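Stasik Countertop – teleoperated demonstrations, simulated kitchen

README, last edited September 25, 2018

What you get

140 episodes of a person driving two simulated arms around a kitchen counter by remote control, trying to get breakfast things from where they are to where they should be. Each episode holds the overhead view, the joint positions of both arms, the hand commands as the operator sent them, and a one-line task note. The task notes were typed by the operators between episodes and have the spelling you would expect.

Of the 140, we count 132 as successes. The other eight are in the folder called "other". Please don't delete them. They took just as long to record, and two groups have already told us they were the more useful part.

How it was recorded

The operator wears tracked gloves and a headset, and the Nurkano bridge turns hand poses into arm targets. Nurkano was written in May and has been patched ever since, mostly at night. It drops a command now and then. When it does, the arm holds its last target and the operator says something that we did not record, there being no audio channel.

Fingers are mapped joint to joint with no smoothing. If a thumb looks undecided, the thumb on the other end was undecided too. We tried a smoothed version and the hands moved like they were underwater, so it went.

Every operator did 14 practice runs before anything was kept. Most of them wanted more. One wanted fewer, and that is visible in the data if you know where to look.

Tasks

- lift_can: take the can out of the pan and stand it on the counter
- pan_shift: move the pan by its handle without losing what's in it
- plate_pastry: move the pastry from one plate to another
- both_hands: any task where the operator was told to use both arms and mostly did

Layouts change between episodes. Objects are drawn from a shared set, which is why cookware and pastry turn up together more often than in any kitchen you'd want to eat in.

Known problems

1. The pastry is a rigid body. It can be dropped from any height and will not leave a crumb. Do not train anything on this and then hand it a real croissant.
2. Contact between fingers and pan handle is generous. A hand that is merely near the handle sometimes gets credit for holding it. Check the contact flag against the finger angles before you trust a grasp.
3. Success is judged on the last step only. In 2 of the successful episodes the can got where it was going by rolling.
4. Arm base poses were moved a little partway through recording. The offsets are in calib.txt – read it first, unlike us.

Loading

Unpack the archive and point the Kingi reader at the top folder. It expects the folder names as they are, underscores included. If it complains about a missing index, run it a second time. We know.

The Ketow reader also works but flips left and right on the hand commands. This was reported and closed as intended.

Terms

Free for research and teaching. If you publish, cite the data set by name and version. If your policy beats our operators, we'd like to hear about it, though they have asked not to be told.

Related items
Nurkano bridge: setup notes
Kingi reader: changelog
Stasik Drawers (no pastry)

3 comments – 14 shares

Contact: use the form on the Stasik project page | © 2018 Stasik | Back to top

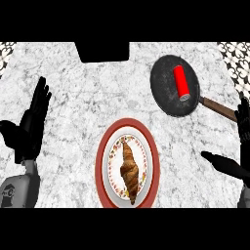 Overhead view: both hands open, can in the pan, croissant on the small plate.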